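Horeck Road Allotment and Garden Association
Minutes of the summer general meeting
Held on 31st July in the Starnik Hall, small room

Chair: Rukhsana Hashmi
Minutes: plot 14
Apologies were received from plots 3, 22 and 37.

1. Minutes of the previous meeting

The minutes were read and accepted with one correction. Under Paths, "the east path will be closed" should read "the east path will be closed to wheelbarrows." It was never closed to people on foot.

2. Matters arising

Gate lock. The new padlock has been fitted and takes the same key as the shed. Members who still hold the old brass key should hand it in or throw it away.

Bees. The owner of the hives on the north boundary has moved them farther from the path, as agreed. Plot 9 reported no stings this season. Plot 11 reported one but said it was his own fault.

Notice board. The glass is still cracked. A piece of clear plastic was offered by plot 30 and accepted with thanks.

3. Water

The chair reported that the meter reading for the quarter was higher than for the same quarter last year and that the bill came to $700. She asked whether members had any idea why. Several possible causes were raised.

Plot 6 said the tap by the compost bays drips all the time and that she has been putting a bucket under it. Plot 18 said hoses were being left running on the lower plots in the evening. The members from the lower plots who were present did not accept this. Plot 25 pointed out that there was almost no rain in the first half of the season and that everyone had used more.

After some discussion it was agreed that:

The dripping tap will be replaced before the next meeting.

Hoses may be used only while the member is standing on the plot. This is already in the rules, but it will be put on the notice board again in larger type.

The meter will be read on the first of every month and the figure written in the shed book, so that a leak shows up sooner.

Plot 18 asked for a ban on sprinklers. The proposal was put to a vote and lost.

Rain barrels were discussed at some length. Naciri Garden Supply has offered the association a discount on barrels if enough are ordered together. Members who want one should put their plot number on the sheet in the shed. The barrels have no stand, and plot 2 warned that a full one on soft ground will lean. He has had to empty and reset his own twice. Members were asked to put down paving slabs first.

4. Compost

The left-hand bay is full and should be left alone until spring. All new material goes in the middle bay. The right-hand bay is for leaves only.

Cooked food has been found in the middle bay again, including most of a lasagna. The chair asked that this stop. Plot 33 said that it draws rats and that he has seen one by the fence – a large one, in daylight. It was agreed that he would keep an eye on that corner and report back.

A load of horse manure is available from the stables at no charge if someone can collect it. Plot 12 has a trailer but no hitch on his present car. Plot 27 has a hitch. They will speak to each other.

5. Tool shed

The shed was cleared out in the spring and the broken tools taken away. The two-wheeled cultivator has been serviced and starts well. Members must sign it out in the book and bring it back clean. It came back last time with wire around the blades and no entry in the book.

Plot 8 asked if the association would buy a second push mower. The chair said that the present mower is used mostly at weekends and is free the rest of the week. No decision was made.

The shelf on the back wall is sagging under the paint cans. Plot 19 will take a look. Old paint that has dried out can be thrown away once the lid has been left off for a few days, but anything still liquid has to go to the county collection point.
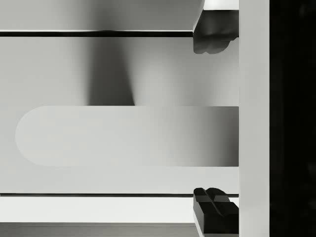
6. Paths and fences

The east path has been leveled and new wood chips put down. The wheelbarrow restriction is lifted as of this meeting.

The fence along the road needs attention between plots 31 and 36. Two quotes were read out. Stusico Fencing would replace the whole stretch with new posts. The other quote, from a member's brother-in-law, was for repair only and was a good deal lower. Plot 31 said that the posts are rotten at ground level and that repairing the panels would be money wasted. Plot 5 said that she had pushed on most of the posts herself and found them sound, apart from the one at the corner. The stretch measures 162 feet, and the cost of new posts along all of it would use up most of the reserve.

It was agreed to replace the corner post now and to look at the others again in October, when the brambles have been cut back and the bottoms can be seen properly. Plot 31 asked that his disagreement be recorded.

Brambles. Each member is responsible for the fence side of the plot as well as the path side. There was a question about who looks after the strip behind the compost bays, as it does not belong to any plot. It will be added to the list for the fall work day.

7. Vacant plots and waiting list

Plot 16 was given up in June and plot 21 has not been worked this year. The chair has written to the holder of plot 21 and had no reply. Under the rules a second letter must be sent before the plot can be let again. This will be done this week.

Plot 16 will be offered to the first name on the waiting list. As it is one of the larger plots, it was suggested that it be split. Plot 10 spoke in favor and said that new members often take on more ground than they can manage and give up by the second summer. Plot 23 spoke against, on the grounds that splitting would mean a new path and a loss of growing space. It was agreed to offer it whole first, and to split it if the first person on the list would prefer half.

8. Summer table

Produce can be left on the table by the gate for passersby, with the honesty box. Zucchini have not been selling. Beans, flowers and eggs have. Members were asked not to leave zucchini out overnight, and to take home what is left at the end of the day. The takings so far will go toward seed potatoes.

9. Fall work day

To be held in October, date to be posted on the notice board. Jobs so far:

Cut back brambles along the road fence and behind the compost bays

Clear the ditch at the lower end

Turn off and drain the standpipes, if frost is forecast

Paint the gate

Members should bring gloves, and loppers if they have them. Soup will be provided. Plot 6 asked that one of the pots be made without meat and offered to make it.

10. Any other business

Plot 29 asked about bonfires. The rule is unchanged: none before dusk, none in dry weather, and never green material. There was smoke over the houses on Horeck Road in June, and the chair has had a call about it.

Plot 4 has surplus leek seedlings in trays outside his shed. Help yourself, but leave the trays.

Plot 13 has lost a pair of green-handled pruning shears, last seen on the bench.

A blue flask has been left in the shed since the spring and will be thrown out if it is not claimed.

There being no other business, the chair closed the meeting. The next general meeting will follow the work day, in the same room if it is free.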